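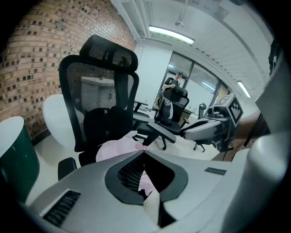 Vol. 5, No. 146

Draker wants you to fold the laundry, slowly, and keep a record of it

Teaching a robot to pick up a piece of cloth has long been a job for people with a robot. Draker, a small firm with an office, a brick wall and more swivel chairs than it has staff, would like to sell you a way of doing the first part without one.

Its hand-held gripper kit went on sale on February 8, 2024, at $3,898 for a pair. For that you get two gripper tools, one for each hand, a hard case, a charger, and a year of the software that turns an afternoon of picking things up into something a machine can learn from. The robot, as the order page says in rather small type, is sold separately, and by somebody else.

The idea isn't new and Draker doesn't claim it is. You hold the tool, you do the chore, and the camera on the tool keeps track of what the fingers were up to. Do that enough times, with enough different bits of cloth in enough different rooms, and a robot arm fitted with the same fingers has a fair chance of copying you. What Draker is selling is the version you don't have to build yourself from printed parts and a long weekend.

We went along to the firm's office to have a go. The chore on offer was a pale pink cloth left in a heap on the seat of a black mesh office chair, headrest and all. Pick it up, put it down, pick it up again. One of the tools carries a cube on top with blocky black-and-white markers on its faces, which makes the user look like someone carrying a very small chessboard to a meeting.

"Cloth is horrible, which is why we start people on it," said Kári Riis, who looks after product at Draker. "If you hand somebody a mug they think they're brilliant in two minutes. Then they go home and the first thing they want to record is a tea towel."

He has a point about the cloth. The grip is comfortable enough and the fingers close with a light squeeze, but they are large, smooth and grey, and they have no interest in your opinion of where the corner is. Our first attempt picked up the armrest. Our second picked up the cloth and then, on the way back, the armrest. By the tenth go there was something you could have called a fold, if you were the generous type.

Weight is the other thing you notice. Each tool comes in at 916 grams, a perfectly reasonable figure until you have held one out in front of you for the length of a radio program. Draker recommends a break every 20 minutes. Our reviewer recommends one every 10, and a biscuit.

The software is plainer and better. Plug the tools in at the end of a session and it sorts the recordings, throws out the ones where the fingers left the view, and gives each of the rest a colour: green to keep, amber to look at, red for armrests. You can trim the start and finish of a clip without opening anything else. It exports to the usual formats and, to its credit, to one or two unusual ones. Setting up took less time than finding the power point.

There are grumbles. The case is lovely but has no room for the charger that comes with it. The manual is written for people who have already read it. Spare finger pads are sold in sets of five, though each tool has two fingers, so somebody at Draker is either bad at sums or good at them.

Then there is the competition. Prurkus has a single-tool kit for a good deal less, if your chores can be done one-handed, and Climex will rent you a pair by the week along with a person to show you how they work. Draker's answer is that you own the thing, you own the recordings, and nothing leaves your computer unless you send it.

Hafþór Gunnlaugsson, whose firm Þorgeirsson builds sorting arms for commercial laundries, has been using an early pair and says he will keep them. "My staff complained for a week and then started racing each other," he said. "I'd rather they hadn't, but we got plenty of towels out of it." He would like a lighter tool, a longer strap and a trigger that suits left-handers. Riis says the trigger is coming in March and that the strap is "under discussion", and he didn't offer a view on the weight.

Orders are being taken through Draker's website, with delivery in three weeks for most addresses. Universities get a discount if they ask. The warranty runs for a year and covers the motors, the camera and the casing, but not drops onto concrete, so do your practising over carpet.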